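A visit to the Stedow robot workshop, June

Seven of us from the Filla model engineering club went over to Stedow in June for the workshop's open afternoon. We had booked the teaching session, which is limited to small groups and starts at 2.

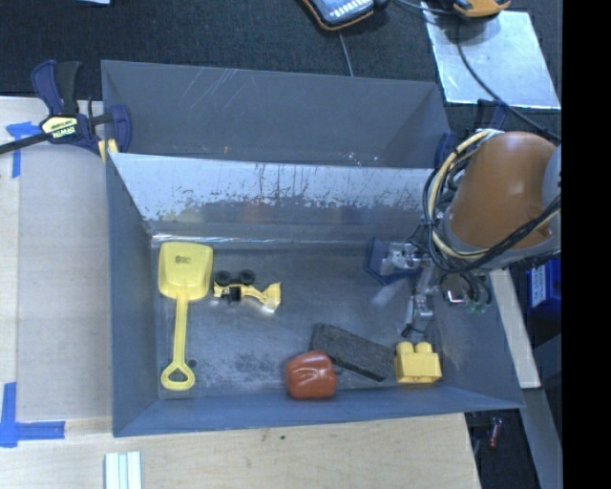 The drive took longer than planned and we missed the welcome talk, so we went straight through to the back. Parking is on Flondach Road and there is plenty of it. The building used to be a printworks and it still has the old loading doors, which were open because of the heat.

The work we had come to see is teaching by remote control. An operator sits at the bench with a hand controller and drives the arm through a job - reach down, close on an object, lift, move across, let go. While this goes on the computer records the position of the arm, the state of the gripper and the view from the camera. Each run is saved separately. When there are enough of them, they are used to train a program that has a go at the same job on its own.

The objects are toys and odds and ends, kept in metal bins clamped to a wooden table. There was a yellow shovel, a little construction vehicle on its side, a shiny toy pepper, a rough dark block and a yellow building block with two studs. I asked why toys. The answer was that they are cheap and they are all different shapes, so the operator has to think about each one afresh. A shovel lying on its back is a different problem from a round pepper.

We watched the operator do 29 runs, one after another. It is slower work than I expected. The arm does not go where your hand goes straight away, there is a slight lag, and people new to it tend to push further to make up for it and then overshoot. The staff said it takes a couple of mornings before a new operator's recordings are worth keeping. Failed grabs are kept too, but marked as such.

After that we were each given 5 minutes on the controls. I managed two pick-ups and dropped the second. The hardest part is depth. You can see well enough whether you are left or right of a thing, but judging how far down the fingers are is guesswork until you have done it a few times. One of our party who flies model helicopters was much better at it than the rest of us.

They also showed us the other method, where you take hold of the arm and move it by hand with the motors slack. This was done on a smaller arm in the next room. It feels more natural and I would have been happy to do it all afternoon, but your own arms get into the camera's view, and they said that makes the pictures less useful for training.

Tea was in the front office. The workshop shares the site with Abdel Hamid, a firm that makes brackets and small pressings, and their side was open as well, though we only had time for a quick look at the presses.

The next open afternoon is in the autumn. Teaching sessions need to be booked ahead and flat shoes are required. Anyone from the club who wants to go should put their name on the sheet by the door.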